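Comparing hands at Vostimness: a talk with the bench lead

Vostimness runs a small test bench for robot hands and the controllers that drive them. The work is commissioned by integrators who want to know which hand to buy before they buy forty of them. The bench lead, who came to the job from metrology and asked to be identified only by role, spoke to us in March about the latest comparison, in which a five-finger hand from Zurus was run against the Tipoki two-jaw gripper on household objects.

The first question was why anyone would compare the two at all. A two-jaw gripper costs less, weighs less and has fewer parts to fail.

"The customers ask for it," the lead said. "They've already decided they want fingers, and they want a number that says by how much. Sometimes the number says they should have bought jaws. We send it either way."

The protocol has changed little in two years. Objects are laid out on a cloth-covered table within reach of the arms. An operator drives the hands by teleoperation through a Puva controller, picks up an object, holds it clear of the surface for 5 seconds and sets it back down. A drop, a slip of more than a few millimeters or a crushed package counts as a failure. Each hand gets 105 attempts per session, spread over the whole object set, and the order is shuffled so that the operator doesn't get every hard object at the end of a shift.

The cloth was a late addition. Early sessions used a bare tabletop, and thin objects gave trouble that had little to do with the hands. "You come down two millimeters too far and the fingertip is pushing on a hard board. The current spikes, the controller backs off, and you've measured the table. Felt gives you a bit of room. It also adds friction, so a card that would slide to the edge on a bare top stays where it is. You have to write that down in the report, and people skip that page."

Choosing objects takes longer than most customers expect. The lead wants rigid boxes, something soft, something round that rolls, something flat and something small enough to be a nuisance. Packaging from a grocery store covers a good part of the list. Boxes are replaced when the corners go, since a softened corner is easier to hold than a new one.

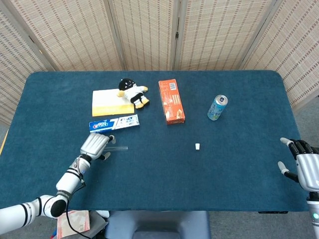

"Plush is the one that makes jaws look good," the lead said. "You close on it anywhere and it deforms until you have enough contact. A finger hand does the same thing with more effort. If your application is soft goods, I'd have a hard time telling you to pay for fingers."

Cans are another matter. A can lying on its side has to be approached across its axis, and if the first contact is off center it rolls. The Zurus hand can bring its thumb around and trap the can before it moves. The Tipoki jaws need the wrist lined up first, and with teleoperation that costs time. In the March session the Zurus hand finished with 83 successes. The lead declined to give the Tipoki total before the customer had read the report, but described the gap as "smaller than they hoped."

Thin rods and tubes get their own section in the report. The difficulty is in the approach. A rod on cloth offers very little height to grab, and a clear one is hard for the operator to see against the background. "The depth camera is no help with anything transparent. You get holes in the cloud, or you get the table behind it. The operator goes by the color image and by habit."

Asked how much of the result belongs to the operator, the lead answered at some length. Each session uses the same operator for both hands, with a warm-up period that isn't scored. Even so, a hand with more joints takes longer to learn, and a short session penalizes it. The bench tried to correct for this with a scripted grasp library, six grasps per hand, triggered by a button. The scores became more repeatable and less useful. "Nobody deploys it that way. If I take the operator out, I'm testing my own scripts."

The Puva controller came in for some criticism. Its mapping from the operator's glove to the robot's fingers is set once at startup, and it drifts. By the end of a long run, the index finger closes later than it should. The fix is to recalibrate at every break, and the time for that is now logged against the controller. Latency was acceptable throughout. The lead would like a force reading at the fingertips as well; the present setup estimates force from motor current, and the estimate is poor at the light end, where it matters for thin packaging.

Cable routing was the last item raised. A cable running from the forearm can catch on the edge of a table when the arm reaches low, and one earlier session was stopped for that. "It isn't in any data sheet. You find it on the bench, and then you tie the cable somewhere else and find out what that does to the wrist range."

The next comparison will use the same Zurus hand with two sets of fingertips, one softer than the other. The object list stays as it is, apart from new boxes.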